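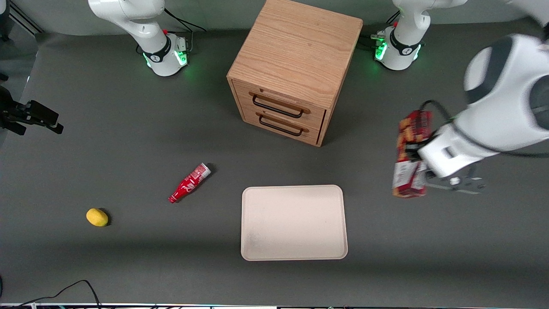
Snack corner, tidy desks and the rest of it

2019-12-17

Quick one before everybody scatters. The snack table on the second floor has been a mess since June and we finally did something about it. Short version: one cabinet, one tray, less stuff. Long version below, read it over coffee.

What changed

The big plastic tubs are gone. All of them. They went down to the Strazds storeroom and if you want one for home, take one, no need to ask.

In their place, the little wooden cabinet with two drawers. Light wood, black bar handles, came from the Rolitz office when they moved out of the old building. It sat under a coat rack for months with umbrellas on top of it. Wiped down, one handle tightened, good as new.

Top drawer: tea bags, sugar sticks, the good spoons.
Bottom drawer: napkins, bag clips, bottle opener, the tape.

Please keep it that way. The tape goes in the bottom drawer. The tape has always been a problem.

The tray

Light-colored one, rectangular, stays out on the table. Anything on the tray is for sharing. Anything not on the tray belongs to the person who put it there, so hands off. If you bring in cookies or a box of something crunchy and want it eaten, put it on the tray. If it's your lunch, fridge, with a label. We had two arguments over this in the fall and one was about a yogurt.

Boxes go on the tray standing up if they fit and flat if they don't. Open bags get a clip. Half a bag of pretzels left open over a long weekend is a sad thing and we threw away a lot of them this year.

Drinks

Small bottles are back. We stopped buying the big ones in the summer, they went flat by mid afternoon and then sat there for a week with an inch in the bottom. Small ones cost a bit more each but they do get finished. We got 200 in for the holidays and the first month of next year, mostly cola, some water, a few of the apple ones that only the Lesik team seem to drink.

They're in the storeroom. Take them up 20 at a time max, the shelf upstairs bows if you load more on it. Stand them up in the fridge door please. The ones put in sideways roll out when the door opens and then somebody gets a bottle that has been dropped and opens it over a keyboard. Has happened. Twice. 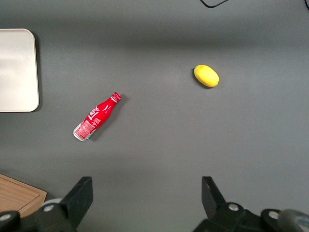
Cola and a lemon on the new gray top, tray just in at the side.

Lemons

Someone asked why there are lemons. For the tea, and for the water jug. Also good in the cola if you like that. Cut one, use it, wrap the other half and put it in the fridge door. Don't leave cut lemon on the table, it gets sticky and then everything else gets sticky too. The knife lives with the cutting board by the sink, not in the drawers.

Whole ones can sit out next to the tray, they last fine for a week or so. Soft ones go in the compost.

The table itself

New top. Plain matte gray, shows less than the white one did, which had coffee rings on it going back years. It does show crumbs though. Damp cloth, bit of soap, dry it after. No scouring pads!! The green ones take the finish off, we tested on a corner of the offcut and it left a pale patch in a few seconds.

Hot pans and the kettle base go on the counter, not here. Mugs are OK.

If you spill, wipe it then. Cola dries to a glue and you'll only find it with your elbow.

Money

Snack fund for the year came out at 653 spent, that's with the drinks order in it but without the birthday cakes, which were separate. A little over what we planned, mostly because of the big bottles going to waste in spring. Should be lower next year. Jar is still on the windowsill. Coins, notes, whatever you have. Nobody's checking but it does need to come out even by the end of the winter.

Receipts: envelope taped inside the cupboard door. Write what it was for on the back, "stuff" doesn't help when we're adding it up.

Flonuvberg orders

The Flonuvberg delivery comes once more before the break. List is on the fridge, write what you want and how many, legibly. Last time we got two cases of rye crackers off a note that was meant to say rice crackers. There are still rye crackers. They're on the tray. Please eat the rye crackers.

Things we won't reorder unless people shout: the mint cookies, tomato juice, those dried peas. Things that vanished in a day and will be back: the salted nuts, the small red and white boxes, clementines.

Before the break

Last person using the corner each day this week, five minute reset:
- drawers shut
- tray emptied of wrappers and empty boxes, wiped
- bottles with anything left in them poured out, rinsed, in the crate
- lemons checked, soft ones out
- table wiped adn dried

The fridge gets emptied on the last afternoon. Everything without a name goes, everything with a name and a date that's gone by also goes. Containers get washed and left on the rack. If there's a sauce in there you care about, take it home.

Still wanted for the corner: a jug with a lid that stays on, a second cutting board, and some kind of hook for the tea towel so it stops living on the radiator. If you have one spare, leave it by the cabinet with a note.

Next item is the parking thing, page 2.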